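**To:** household-textiles list
**Date:** 18 December 2023
**Subject:** Re: Fitted sheets pulling off at the corners, and shrinkage allowance

Replying to the shrinkage question first, then the corners, as the second depends on the first. Quoted text trimmed to the relevant parts.

> I've bought two fitted sheets in the past year, both labelled for my mattress size, and both now ride up at the corners overnight. They fitted when new. The mattress hasn't changed. I wash at 60 and tumble dry on the normal setting. A third sheet, a cotton-poly blend from the Kollen range, has been through the same treatment and still fits. Is this shrinkage, or is the elastic going? And is there any point buying a deeper pocket, or will that just give me loose fabric on top?
>
> Also, I have the Prudstead care chart pinned up in the laundry and it says to dry cotton on low. Is that for colour or for size?

It can be either, and the two are easily separated with a tape measure. Lay the sheet flat, inside out, and measure the corner seam from the top edge to the hem with the elastic held out but not stretched. Compare that with the depth of the mattress plus the amount that is meant to tuck under. If the seam is now shorter than the mattress depth plus 5 cm, the cloth has shrunk and new elastic will not fix it. If the seam is still long enough, pull the elastic out to full length and let it go. Elastic in good condition returns promptly. Elastic that has failed stays partly extended or feels gritty as it moves, and in that case the repair is straightforward.

On the cloth itself, most of the change in woven cotton sheeting is relaxation shrinkage. The yarns are held under tension during weaving and finishing, and they recover when they are wetted and agitated. The larger share normally comes out in the first few washes. It is usually greater along the warp than across the weft, so a sheet may stay wide enough and become too short. People then report that only the foot corners come off. Check which way your sheet is running before you blame the pocket depth.

Hot tumble drying adds to this. The mechanical action in the drum continues to compact the cloth while moisture is leaving it, and over-drying makes it worse. The chart's advice to use low heat is therefore for size in plain white cotton, and for both size and colour in dyed cotton. It also spares the elastic, which is generally the first component to suffer from heat. Your blend has held its size as I would expect, given the polyester content.

My own practice for all-cotton fitted sheets:

- Wash at 40 unless there is a reason to go hotter.
- Dry on low and take the sheet out while the hems are still slightly damp.
- Pull the corner seams lengthwise by hand, then hang for 30 minutes to finish.
- Put it on the bed directly from the line if the timing allows. Tension on the mattress recovers a little of the length.

The last step will not rescue a sheet that is already well undersized. Forcing it on will put the load on the corner seam, and the stitching will give way before the cloth stretches.

On pocket depth: I wouldn't go up by more than one size. A pocket that is much too deep leaves slack on the sleeping surface, and slack moves about as you turn over. The sensible allowance is mattress depth, plus topper if you use one, plus the tuck. For a 30 cm mattress with no topper I would look for a 38 or 40 cm pocket in untreated cotton, and 35 cm in a blend or in cloth sold as preshrunk. Be aware that "fits up to" on the packet commonly includes the tuck in some ranges and excludes it in others. The Sampaio packets at least give the seam length separately, and I wish the others did.

For those who would prefer to repair, replacing the elastic is a job for one evening. Unpick the casing for 3 cm at one corner, pin the new length to the old, and draw it through as you pull the old one out. Use a braided elastic only if the casing is wide enough for it to lie flat. Knitted elastic keeps its width under stretch and is more forgiving when sewn directly. If the original was sewn straight to the hem with no casing, cut it off and zigzag the new piece on at moderate tension. I do all four corners even if 2 seem sound.

Suspender clips came up in the Rinport thread earlier in December. They work, but they concentrate the pull at one point, and on thin percale I have seen them leave small holes at the hem. A strap passing right under the mattress from one corner to the other spreads the load better.

Diagonal creasing across the top usually indicates uneven tension between opposite corners, and it's worth reseating the sheet before deciding that it is the wrong size.

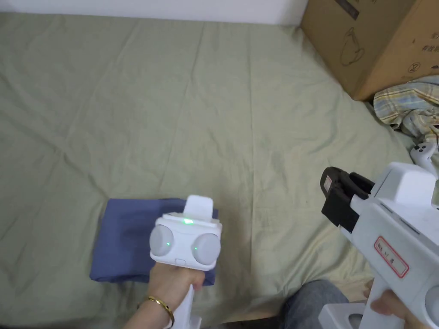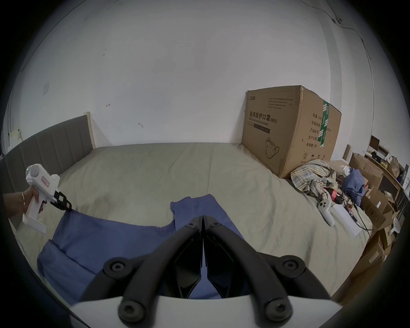
One further query came to me off-list, and I am answering it in the open as it may be of use to others.

> Should I wash a new cotton fitted sheet before I measure it against the mattress?

Wash and dry it once, by whatever method you intend to use from then on, and measure after that. Check the retailer's return terms beforehand, as many will not take back washed bedding. If returns matter to you, measure the corner seam unwashed and deduct 5 per cent.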